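How to find out which bit of the view your grasping policy is really using

Posted Jan 24, 2020, in Niltport lab notes

You have trained a policy on wrist-camera views from the simulator. It does well. You show the curve to people, they nod, and then somebody changes the tabletop and the thing goes off to inspect a corner of the room. This page is a recipe for catching that sort of embarrassment in private.

We call it a patch-swap test. It needs no new training, no extra hardware and very little cleverness, which suits us. The commands assume you are on Nilus, our simulator build, with the policy trained through Vikham. If you have your own setup, the steps are the same and only the swearing will differ.

Before you start

You need a trained policy you are willing to think less of. You need a set of saved episodes with the full simulator state at every step, and not just the rendered views. If you only kept the views, go back and record again. We did, in June, twice.

You also need to turn off anything random in the renderer. Set the seed to 7, or whatever you like, but set it. A test that compares two actions is no use if the lamp has wandered between them.

Step 1: Pick your states

Pull 1642 states from the saved episodes. Resist picking the pretty ones. Take them evenly from the start, middle and end of each episode, and include the runs that failed. A policy on a bad day sees a great deal of wall, and what it does about that is half of what you want to know.

Render each one from the wrist and flick through them quickly by eye. You want some where there is something to grasp and some where there plainly isn't.

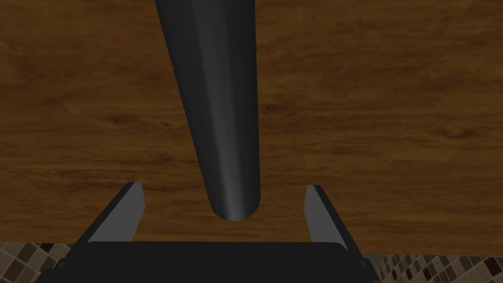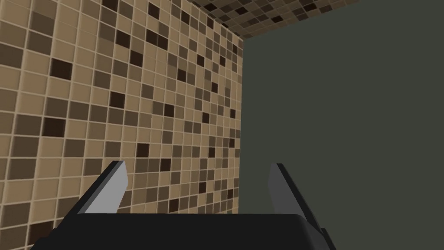
Sort the states into two folders, "target in view" and "target out of view". Use the simulator state to do the sorting. I once let a colour threshold do it, and spent an afternoon finding out how many things can be dark grey.

Step 2: Swap one surface at a time

For each state, render it again with a single material changed to a flat mid-grey. Do the table, then the floor and walls, then the target. Leave the gripper alone for the moment. That gives you 3 swapped versions of every view plus the original. Keep the geometry and the lights exactly as they were.

If your materials are shared, check what else you have just painted. In our build the floor and one of the walls point to the same tile texture, so they change together whether you meant it or not. Split them if you care. I didn't, the first time, and had a lovely theory about floors for most of a morning.

Step 3: Ask the policy the same question again

Run the policy on the original and on each swapped view. Don't step the simulator. You only want the action it would have taken. Subtract one action from the other, take the length of the difference and write it down next to the name of the swap.

Keep translation and rotation apart. Adding metres to radians gives you a number, and people will believe it.

Step 4: Read the result

In the "target in view" folder, swapping the target should move the action most. If swapping the table moves it more, your policy has learned furniture.

In the other folder there is no right answer, but a big jump from the wall swap means it is steering by the tiles. Ours was. The checkpoint we were proudest of, number 3973, barely reacted when the target turned grey and had very strong feelings about tiling.

Step 5: Do something about it

Random textures on every surface, changed at each reset, fixed most of ours. Ajayi, the older policy we keep for comparison, needed the crop narrowed as well. Run the test again afterwards on the same states, with the same seed, or you are comparing two different things and may as well have gone to lunch.

If it still looks odd

Check that the swapped render has actually changed. Save a few to disk and open them. Then check that your policy has no memory carried over from the previous state; ours did, and needed clearing before each call. After that, try swapping the gripper material too, and bring biscuits, as the results take some talking through.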